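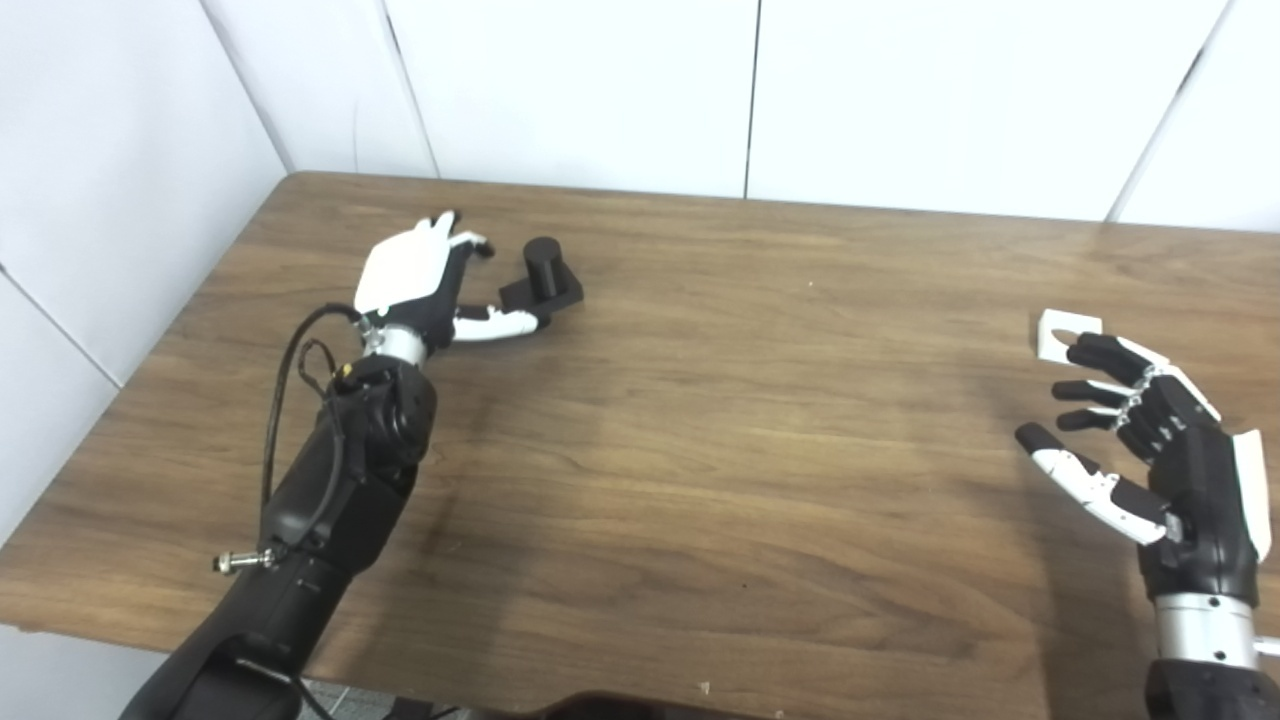 The reading group grant has now been running for six months and I'm pleased to say we've spent it on more or less what we told you we would! You'll remember the money was for a weekly drop-in for adults who want help with reading and form-filling, in Nonmont to begin with and then in Sollik if it went well. It did go well, so we're now in both. The Nonmont sessions happen round a brown wooden table with a lovely streaky grain, and people do like a proper table - the first few weeks we had everyone on chairs in a circle and it felt like waiting for the dentist. Once we all had somewhere to put our elbows and our letters from the council, the talking started. Keabetswe Potgieter leads there and I lead in Sollik, and we swap over when one of us has a cold or a school play.

Who is coming

Mostly people in work, which surprised me. I had pictured retired folk, and we do have a few, but the regulars in Nonmont are cleaners, drivers and a chap who fits kitchens and has been getting his daughter to read his invoices since she was nine. He now does his own. He brought one in to show us and we made far too much fuss of him.

Sollik is slower. Two people came to the first session and both of them thought it was the slimming club (one stayed, bless her, and is halfway through her first whole book). Numbers have crept up since the surgery agreed to put our leaflet in with the repeat prescriptions, so thank you to Arif Barua for pestering them on our behalf.

The money

You gave us 3,000 pounds. Room hire has been the biggest cost, then books, then travel for Keabetswe, who comes over from Biswas on two buses. We have underspent on printing and I'd like to move what's left of that into the book budget if you're happy. The graded readers from the library are fine but there are never enough copies of the good ones, and grown men do not want to read about a lost kitten. The full sheet with receipts went to Arif last week.

What hasn't worked

The evening slot. We tried it in Nonmont all through the spring and hardly anyone turned up, so I've stopped it and put the hours into a longer morning. I also promised you a small newsletter written by the group, and there isn't one yet. There is a very good poem about a caravan, and half a recipe. I'm hopeful!
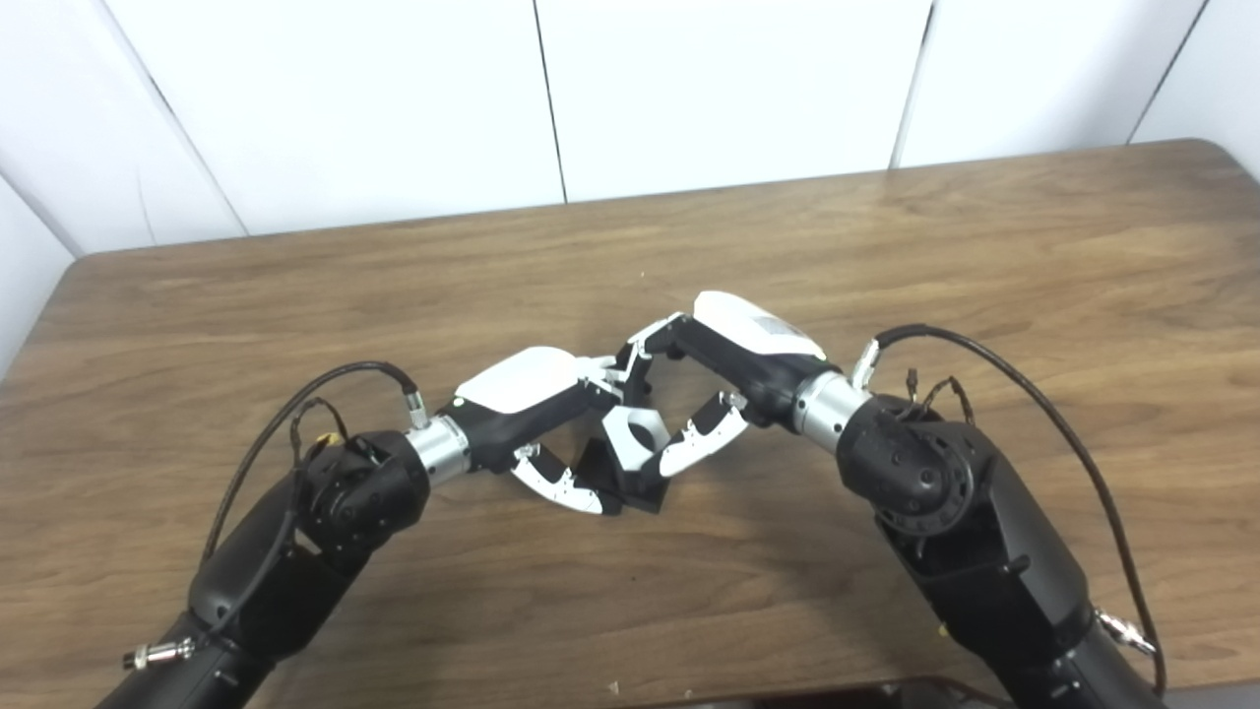

What comes next

I'd like to start a third group in Preden by November. There's a room above the bakery we could have cheaply, though the stairs are steep and I'm not sure about them for everyone, so I'm still asking at the school. Keabetswe is keen to train up one of our own learners as a helper and has somebody in mind, who has said yes and then no and then yes again.

Could you let me know about the printing money when you get a minute? I'd want to order the books before the schools go back. Do come and sit in on a morning as well, the kettle goes on at ten.

22/07/2026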